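Tener Flip-Lid Tabletop Bin, White: Review After Six Months

Posted by Wakana Kuroda, 1 April 2018

I bought the Tener in October to replace an open wire basket that sat on my work table. The basket held plenty but showed everything in it, and paper tissues tended to drift out whenever a window was open. I wanted a small plastic bin with a lid, light enough to carry to the kitchen in one hand.

Price was 29 dollars from Robichaud, shipping included. The item number on the receipt is 3375, and the older version without the reinforced hinge is 2191. Both were still listed when I ordered, with nearly identical photos, so check the number before paying.

The body is white plastic, one piece, with no seam on the inside. The interior is light gray. I expected that to show stains and it has, slightly, at the bottom where a little cola sat overnight. Dish soap took out most of it. The lid flips up on a rear hinge and stays open past vertical. On mine it holds that position without drifting back, even when the table is bumped. Closing it takes a light push, and there is a small click at the end of travel.

Capacity is adequate for a day of desk waste: tissues, a soda can, a water bottle or two, loose caps. Bottles are the limiting factor. An empty one dropped in upright will keep the lid from closing, so I squeeze them first and put the cap back on to hold them flat. Cans go in on their side.

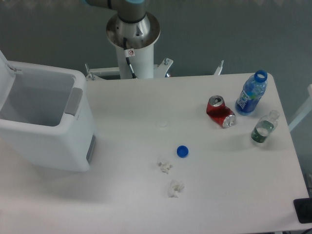
Does it need a liner?
Dry waste can go straight in, but use a liner for anything with liquid left in it, as the bottom corners are tight and slow to wipe clean.

For liners I tried two kinds. The Studetar small roll fits the rim with a little extra to fold over, and the lid still closes on it. The Vundulden bags are wider and bunch up at the hinge side, which leaves the lid standing open by the width of a finger. A roll of 60 Studetar bags has lasted me around two months at one bag a day.

Stability is the weak point. The base is smooth, and on a glossy table the bin slides when the lid is pushed shut with any force. I added four stick-on rubber feet — the thin clear type — and the problem went away. Feet should have been included at this price.

Odor control is what you would expect from a lid with no gasket. Fruit peels are noticeable by the next morning. I use the bin for paper and drink containers only and take food scraps to the kitchen.

Hinge wear so far: none that I can feel. The lid has picked up fine scratches along the front edge, visible under a lamp.

Rating: four out of five. One point off for the base.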